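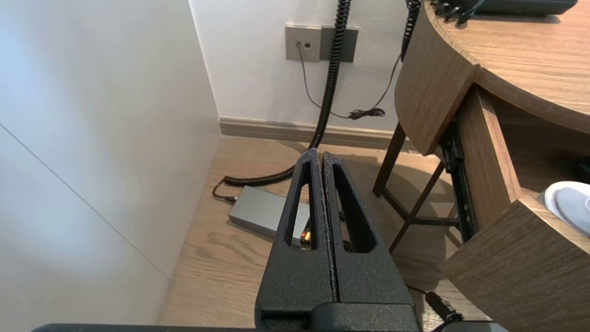

Room reset trials, Hotar hotel, Mellov
February 2020, Wednesday

Second week on the guest floors. Spent most of today on cords. The wrist camera gives a decent view of the floor under a desk, but a coiled phone cord and a charger lead are both just thin dark things to it. The planner had the same label on both until lunch. I split the class in two and relabeled 89 frames by hand. Of our 1,030 stored frames from the floors, most have some kind of cord in them, so there is a lot left to do.

Open drawers: arm stays out for now. The drawer check is a look only, from above, and anything inside gets reported to the attendant. We agreed on this with Branislav Kratochvíl from housekeeping and I don't want it to drift.

He also went through the attendant schedule with me. The hotel has 278 rooms. Up to September each attendant did the whole room alone, start to finish. Under the Jonholm plan the robot would do the bedside and desk items (remote, phone, speaker, put back where the room card says) and the attendant does bed and bathroom. On paper that shortens the time per room. What the attendants have told Branislav is that the small items were the part where they could stand up straight for a few minutes. Take that away and the shift is beds and tubs all day. I had not thought of it, and it isn't in the plan anywhere. 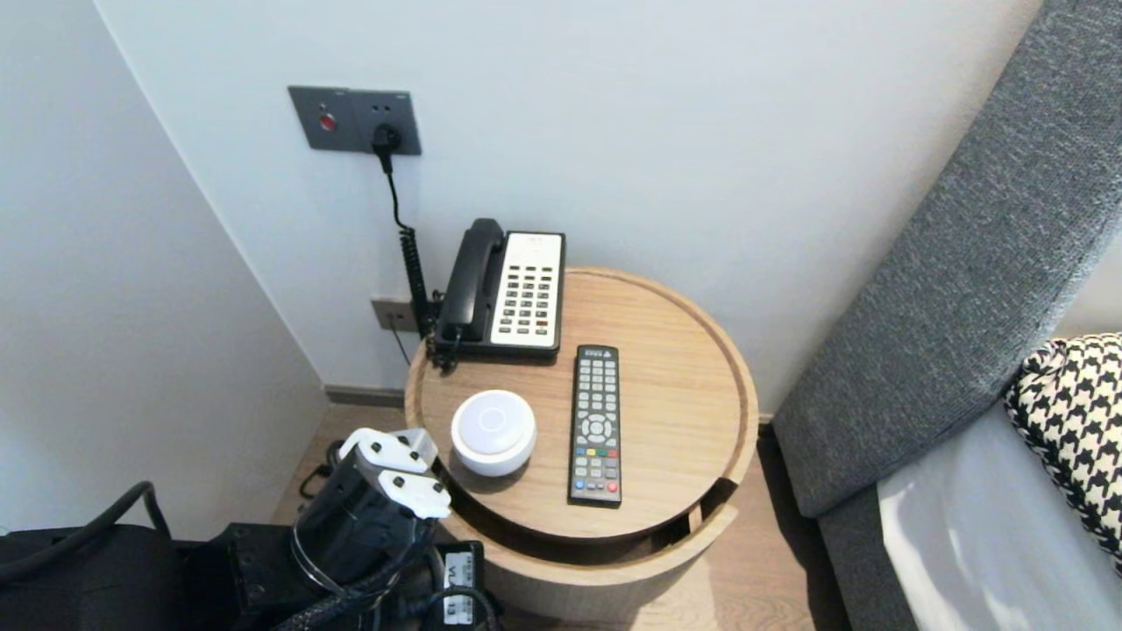
Bedside tables next. The remote is the easy one as long as it lies flat and there is clear space on both sides for the fingers. The round table is harder than the desk. The raised rim catches the fingertips on a low approach, so come in from higher up and go down at the end. I set the clearance up by 4 mm and left the rest of the approach alone. The phone we don't move at all. If the handset is off the base it goes on the attendant's list.

Two attendants asked who gets written up if the robot misses something. I didn't have an answer. At the moment the room sheet has one signature line and it's theirs. Branislav wants a separate line for the machine check, with the time on it, and I agree. Štefanec is redoing the form.

To do:
- finish cord labels, then rerun the desk set
- rim approach again on the other table type
- ask Jonholm if bed and bathroom work can be rotated between people during a shift
- new room sheet before we go up to the next floor

Left the arm parked and the charger in the linen room, second shelf.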